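Getting rid of the nasty stuff under the sink

Thu 1 July

I had a proper clear-out of the utility cupboard in June and found far more half-used bottles than I care to admit. Drain unblocker, oven cleaner, a tin of Brunico varnish gone to jelly, old batteries in a jam jar. None of it should go in the ordinary bin, so I thought I'd write down how I deal with it.

First job is a box. I use a deep plastic crate with a lid, the Wallus one I used to keep shoes in, and everything stands upright in it with newspaper stuffed between the bottles. Bleach gets a box to itself. Please don't put it next to anything acidic like limescale remover - if the two leak and mix you get a gas you really don't want in the house!

Keep things in the bottle they came in, even if there's only a dribble left. And never pour two half bottles together to save room, even if they look like the same stuff.
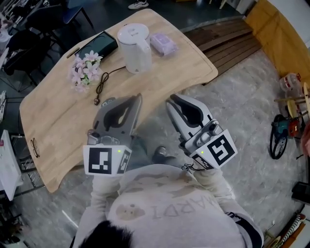 Batteries I do separately. A bit of sticky tape over the ends of the 9-volt ones and the little button cells stops them touching and sparking, and then they go in the shop collection bin next time I'm passing. Sharp things like craft blades go in an old mint tin, taped shut and labelled.

Paint is a nuisance. Our tip won't take it wet, so I stir cat litter into the last inch of emulsion and leave the lid off in the shed for 2 days, sometimes longer if it's damp. Varnish and white spirit are another matter and have to go in as they are, lids on tight.

Do ring your council before you load the car. Ours only takes chemicals on certain mornings and you have to book (I got there at 11 once without a slot and drove the whole lot home again).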